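Hatmont Public Library will begin its winter schedule on 20/12/2019. Please read this thread before your next visit, as several services are changing.

The Main Street building will close at 6 p.m. through the end of March. The Hanby branch keeps its present hours. The book drops at both buildings remain open overnight.

The second-floor reading room has reopened after repainting. Seats are first come, first served. Group study rooms must still be reserved at the front desk, for up to two hours per visit.

Patrons who bring laptops may ask at the desk for a power strip. Please keep cords out of the walkways and return the strip before you leave the room.
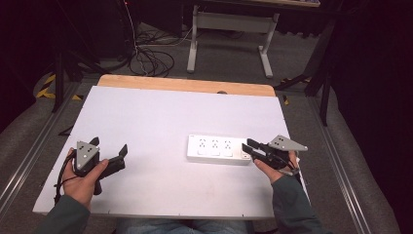
Three-outlet power strip, second-floor reading room.

Overdue fines: the Library will not charge fines on children's and teen books during the winter schedule. Fines on adult items are unchanged. Lost items will still be billed at replacement cost.

If your card has been blocked by an old balance, please speak with Iveta Dvořáček in Patron Services. Payment plans are available, and most accounts can be cleared for borrowing the same day.

The Shboul Collection of local maps and letters is now open to the public by appointment. It holds 800 items, most of them on the early mills and the river crossings. Requests should be sent two business days ahead. Pencils only, please - pens are not allowed at the map tables.

Scans of the letters will be added to the online catalog in stages. The maps will follow once repairs to the larger sheets are finished.

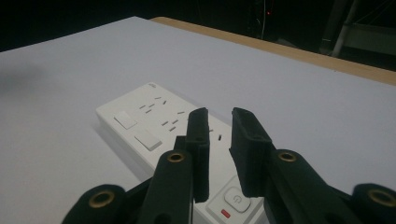 The Dririk reading club for adults will continue to meet monthly at the Hanby branch. Copies of the next title are held at the desk under the club's name and may be kept for three weeks.

Interlibrary loans placed over the holidays will take longer than usual to arrive. Patrons with school or work deadlines should submit their requests early.

Renewals can be made online, by phone or in person. An item cannot be renewed if another patron has placed a hold on it.

Questions about the winter schedule may be sent by reply to this thread or left at either front desk. Replies are posted during open hours only.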